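Chapter 3
Who Answered, and What Were They Asked?

Key terms in this chapter: sample, panel, response rate, non-response, leading question, proxy answer

A snack company called Cakico puts out a press release in April. Parents, it says, now let their children choose most of what goes into the lunch box. The release calls this a "quiet revolution at the kitchen table," and two business websites repeat the phrase by the afternoon. Neither of them asks how the company found out.

The answer was in a note at the back of the report. Cakico had hired a research firm, Mirani, which sent an online survey to 2000 parents on its mailing list. Of those, 314 finished it. Everyone on the list had signed up in the past to get coupons for Cakico products.

Read that last sentence again before you go on. A parent who signs up for snack coupons is already a parent who buys snacks, and may well be one whose child asks for them by name. The survey then heard back from fewer than one in six of these people. The report went on to talk about "parents" as if it meant all of them.

You may think this is a small complaint. The people at Mirani probably thought so too, and their tables were tidy and their percentages added up. But the arithmetic was never the weak spot. A percentage worked out perfectly from the wrong group of people is still about the wrong group of people, and the decimal point only makes it look better dressed.
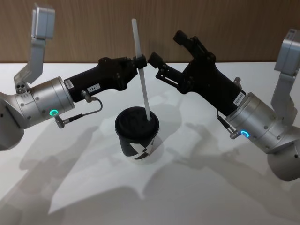
Does a bigger sample fix a poor mailing list?

A bigger sample makes the result steadier, so that if you ran the survey again you would get close to the same number. It does nothing about who was left off the list. Parents who never signed up for coupons would be missing from a survey of any size.

Non-response is the second problem, and it is harder to see. We know what 314 parents said. We know nothing about the rest. Perhaps they were busy, or had moved, or opened the survey and found it dull. If the ones who dropped out think much the same as the ones who stayed, little harm is done. Researchers often say this is the case. Ask them how they know, and be patient while they look for the page.

Some firms try to repair the damage by weighting, a method covered in the next chapter. For now, keep in mind that weighting can only stretch the answers you have. It cannot bring in an opinion that was never collected.

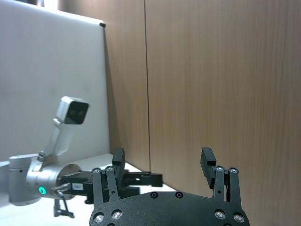
Wording does its own share of the work. Mirani asked parents, "How much do you enjoy letting your child help choose lunch?" A parent who does not let the child choose has nowhere to put that answer. The same trick works on any subject at all. Take a black robotic gripper, its two fingers spread wide with nothing between them. Ask one group of people "How wide is it open?" and another group "How ready does it look to grab something?" and you will collect two sets of replies about one piece of equipment, the second a good deal more exciting. Which question a firm picks tends to depend on who is paying – and the report seldom prints the one it turned down.

Then there is the matter of the children. Nobody under 18 took the Cakico survey. Every statement in the report about what children want came from a parent, speaking for the child. This is called a proxy answer. Parents are decent proxies for some things, such as bedtime or shoe size. On what a child does with a lunch once it leaves the house, they are guessing.

A school in the town of Wusby tried asking directly. One Monday, 23 students in a single class wrote down who had picked their lunch that day. Most wrote "Mom," "Dad," or "leftovers." It was a tiny group from one room, and it proves no more about the country than Cakico's report does. The teacher said so at the top of the handout.

The rest of this chapter follows a survey from the mailing list to the headline, using a longer case from the Amberg family spending study. Before you start section 3.1, find a news story that begins with "Parents say" or "Kids today want." Write down who was asked, how they were found, and the exact question. If the story leaves any of these out, write that down too.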